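Where the sorting arms leave us at Liyanage

Mon 28 December

The second arm has now been on the returns line for a full quarter, so I have enough shifts behind me to write down what changed. I run the day crew in the returns hall at Liyanage, where kitchen goods and toys come back from the shops. The arms and their software are from Wandora.

What the job was before

A returned tote arrives with anything in it. A person takes each item out, decides what it is, turns it label up and puts it in the right lane. On a normal day the hall handles 2,000 items. Before April all of that was done by hand on two shifts, and most complaints were wrists and shoulders.

What the job is now

The arms take the easy part. A rigid item with a clear outline gets picked and placed without anyone touching it. The rest comes to a side bench, and people work the side bench. The volume per person is lower and the difficulty is higher. Nobody on my crew gets an easy item anymore – the mug that used to give you two seconds of rest between bad ones goes to the machine.

I did not expect that to matter and it does. Nazma Roy was the fastest sorter we had, and she asked for shorter turns at the bench within the first month. We now rotate every 42 minutes. The odd number comes from the tote conveyor cycle, which we can't change without Simier sending a technician.

Headcount stayed the same on days. Nights lost 2 positions, both by transfer to the Plistavach site. I put that here so the post isn't read as an advertisement.

Training and pay

Three people on days are now signed off to clear faults and teach new items. Rafsan Gunawardena was the first. Clearing a fault takes a minute if the arm stopped in open space and a lot longer if it stopped with fingers on something. Teaching is slower. A new item needs 300 recorded picks before we let it run without a person watching, and those are done on a separate table at low speed.

The pay grade for this work was settled in the fall, one step above sorter. I think it should be two.

Items on the teaching table

Mixed shapes, with the gripper over a ketchup bottle lying on a clear plate. The colander and the mug are both on their sides, which is how a lot of things come out of a tote. 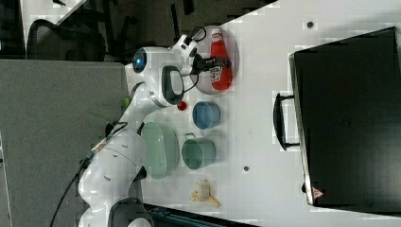
Open points for next quarter

Side bench height is still wrong for anyone under average height, and the adjustable legs are on order. The fault log needs a field for who cleared it and how long they were away from the bench – at present that time counts as idle, and the crew is right to object. I have also asked for the night shift to get its own signed-off person, so that a stopped arm at 3 a.m. doesn't wait for Rafsan to come in.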